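Automation working group, Kamham site
Minutes of meeting, 2023-04-05

Present: packing, returns, stores, maintenance, IT (by phone, dropped out twice). Apologies from Drorholm.

1. Last minutes
Agreed. One correction, item 4 should say Guerra and not Stedenus. Action on floor markings still open.

2. Can machines do any of the chores yet?
Long discussion. Main question put by the chair: leaving aside the demos, which jobs on our floor could be handed over this year. Went round the table.

Sweeping and floor scrubbing - yes, already done at Drorholm on nights. Needs aisles clear. Ours are not clear.

Moving full totes from A to B - yes if the totes are all one size. Returns pointed out we have four sizes and people stack them.

Folding (dust sheets, staff laundry, returned bedding) - no. Packing saw a towel demo, slow, and somebody laid each towel out flat first. Agreed that laying it flat is most of the job.

Washing up in the canteen - no. Loading the dishwasher came up again. Maintenance said fine for plates, wouldn't trust it with the glasses.

Sorting returns - maybe. See item 3.

3. Handling trials, Stedenus
Report tabled, paper copies only, please can it be emailed. 1,000 picks attempted on mixed returns, 778 counted as good. Good means item held, moved and put down in the right place without a person stepping in. Boxes and hard items make up nearly all of the good ones. Bags, film and clear packaging make up most of the rest.

Returns asked whether 778 is any use to us. View of the meeting: not unattended. Someone still has to stand there, so no hours saved. Could be differnt if the bad ones just went to a reject bin and a person cleared it at end of shift. Stedenus to be asked.

Clear plastic discussed at some length. Wrist view passed round.

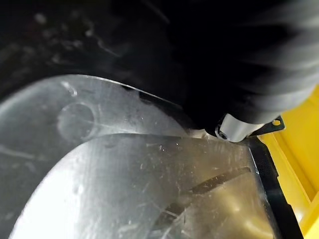
Fig. 1. Clear plastic at the gripper, scratches and glare on the surface, yellow to the right.

Points made:
- glare lower left goes nearly white, hard to say what is surface and what is reflection
- you see through the plastic to a dark strip behind, so which one is the camera meant to measure to?
- stores: would turning the lights down help. Maintenance: helps with glare, makes the dark bits worse. Top left is already close to black
- packing: a person would just feel for the edge. No answer to that from the supplier so far

Agreed clear plastic stays a hand job for now. Not to be quoted in the savings case.

4. Costs
Guerra quote in, one arm plus guarding, 3,111 a month on a lease, service included, grippers not. Finger pads are a wearing part and charged on top. Price of pads not in the quote, IT thought it was, checked, it isn't.

Stores asked what the same money buys in agency hours. Figure not to hand. Carried over.

Noted that Guerra want a two year term. Meeting not keen. A trial to July would be better, ask.

5. Bins and labels
52 bins on the returns wall would need relabelling before any trial, supplier wants codes on the front face. Returns will do it in quiet spells. Some of the old labels wont come off, maintenance has a scraper.

6. Staff questions
Two from the box. Are jobs going: no, none proposed. Who clears a jam: not settled, must be settled before anything is switched on. Guard interlock training to be in the plan.

7. Actions
Returns - start relabelling, report next time
Stores - agency hours figure for item 4
Maintenance - ask Stedenus re reject bin, and for results split by packaging type
IT - email trial report to all, ask Guerra for pad price and for shorter term
Packing - list of jobs that are all one size and shape, one side of paper max

8. AOB
Kettle in the training room broken again. Drorholm visit still on, lift shares to be sorted by email.

Next meeting: date to follow, same room unless told otherwise.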